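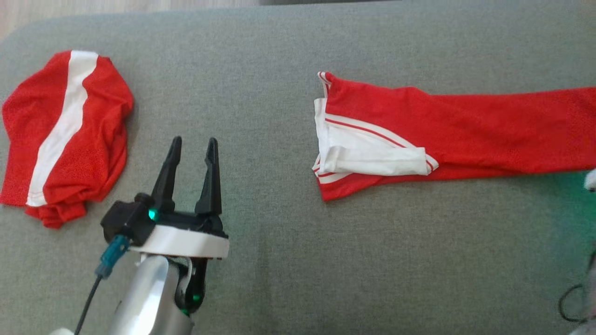 Ticket: Dishwasher stops mid-cycle, fault light flashing
Opened by: Charmaine Potgieter
Appliance: Follex slimline, built in
Status: Solved (I think!)

What's going on

Hello, me again. Some of you helped me with the leaky tap in spring, so thank you for that, it's still fine. Now it's the dishwasher. It fills, it swishes for a bit, then it stops dead and the little tap symbol flashes at me. If I switch it off at the wall and back on it'll have another go, and then it does the same thing. It came with the flat, so no idea how old it is, and the booklet I found in the drawer is for a different model altogether (and in Dutch, which I can't read).

I've got 2 litres of murky water sitting in the bottom, and I know it's 2 because I bailed it out with a measuring jug. Usually it goes wrong at the same point, just after the tablet door drops open.

What I've tried so far

Cleaned the filter. It was horrible. Rice, a bit of label off a jam jar, something that may once have been a lemon pip. Ran it again, same fault.

Ran it empty on the quick wash with one of those Yammine descaling sachets. It got further than before, which got my hopes up, and then it stopped with a clunk. Same light.

Checked the tap under the sink was fully open. It was. I turned it off and on again anyway, as you do.

Pulled off both spray arms and poked the holes out with a cocktail stick. They're a pain to get back on, by the way, the top one has to go on slightly squint before it clicks.

Update, 7.40 in the evening

Udo replied and said to look at the drain hose before anything else, and to check whether it loops up high behind the unit. I had to take the kickboard off and lie on the kitchen floor with a torch in my teeth. The hose doesn't loop up at all, it goes straight along the floor and has a lovely sharp bend where it's been squashed behind the cabinet leg. I've pulled it free as far as I can reach and propped it up with a bit of string tied to the pipe clip.

It drained! Not quickly, but it drained. Then it filled up again and stopped. Argh.

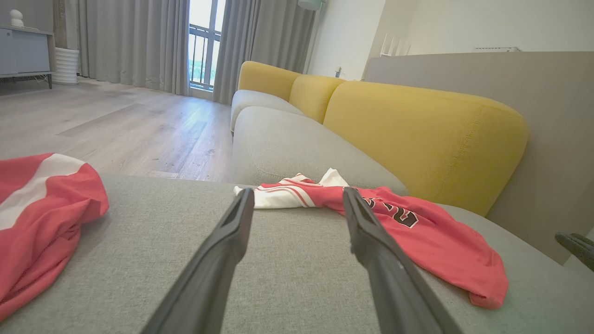 Update, next morning

Right, so there were two things wrong and the hose was only one of them. Udo's second idea was the inlet filter, the tiny mesh thimble where the fill hose screws on. Tap off, towel down, bowl underneath, undo the hose by hand (mine needed pliers and some bad language). The mesh was packed with grit and greenish crumbs. I picked it out with tweezers and left it in a mug of vinegar while I had breakfast.

Put it all back, hand tight and then a tiny nudge more, tap on, no drips. Ran the normal programme with a full load and it went all the way to the end, beep and everything. I stood there and watched the timer like it was the telly.

Things I still want to ask

Is string all right for holding the hose up, or should I buy a proper bracket? Jeltberg do one for 5 quid but it looks like it's meant for washing machines.

Does the mesh need doing regularly? We had the road dug up outside in October and the water ran brown for a bit, so I'm wondering if that's where the grit came from.

The salt light has come on now as well. I've filled it to the top and it's still lit. Does it go off by itself after a wash or two, or is there a button I've missed?

I'll leave the ticket open until I've had a few more washes out of it. Thanks Udo, I owe you a pint.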